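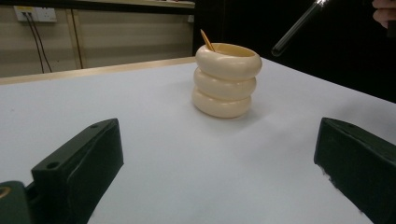
3.2 The missing drummer: who gets a chapter

Readers of band memoirs will know the moment when the drummer leaves. He has been present for two hundred pages, mostly in the back of a van, and then one morning he is gone, and the singer feels bad about it for a paragraph. We wanted to know how often this happens and whether anyone but the drummer minds.

Our sample was 200 memoirs by members of rock, soul and country groups, all published after 2000 and all long enough to have an index. Books by solo artists were left out, as were books by managers, who tend to remember everything as their own idea. Two of us (Rajput and Okonkwo) read each book and marked every passage in which a fellow band member was named and did something. Being named in a list of people thanked did not count. Neither did being asleep, although this cost us a good deal of bass player material.

Agreement between the two readers was high, with one lasting exception. Okonkwo held that a bandmate who is quoted telling a joke has done something. Rajput held that it depends on the joke. Baird was asked to settle these cases and mostly sided with Okonkwo, and the coding follows her rulings.

Figure 4 gives the share of pages on which each player appears, by instrument and by stage of the story. The pattern is plain enough to be read from across a room. In the early chapters the group is a crowd: everyone has a nickname, a bad coat and a mother who lets them rehearse. After the first hit the crowd thins. By the time of the second house, the guitarist is still there to be argued with, and the others have become "the guys."

Figure 4. Share of pages naming each band member, by instrument, in the early, middle and late thirds of the book. Authors are excluded from their own counts, for reasons of scale.

Two of the books run the other way. The first is by a keyboard player from Plestia, a six-piece whose members kept rejoining. The second is by the former bassist of Bostel, who gives his bandmates more room in the last third than in the first, chiefly in connection with a lawsuit. We kept both in the sample. Pant has suggested that legal trouble be treated as an instrument in its own right, and a version of the table with that change is in the appendix.

Ghostwriters complicate the picture. Sandhu's interviews with them (section 2.4) suggest that early chapters are talked out loud, often over several days and with real pleasure, while late chapters are put together from tour dates and whatever the publicist can find. A drummer who was funny in rehearsal survives the first method. He has little chance against a list of arenas - unless he fell off something in one of them. Tripathi's account of memoir as "recall under contract" fits this well, and we return to it in section 5.

Filed under: Music Writing / Life Stories / Working Papers
11 min read
Contact the editors | © Sekura Papers 2019 | Back to top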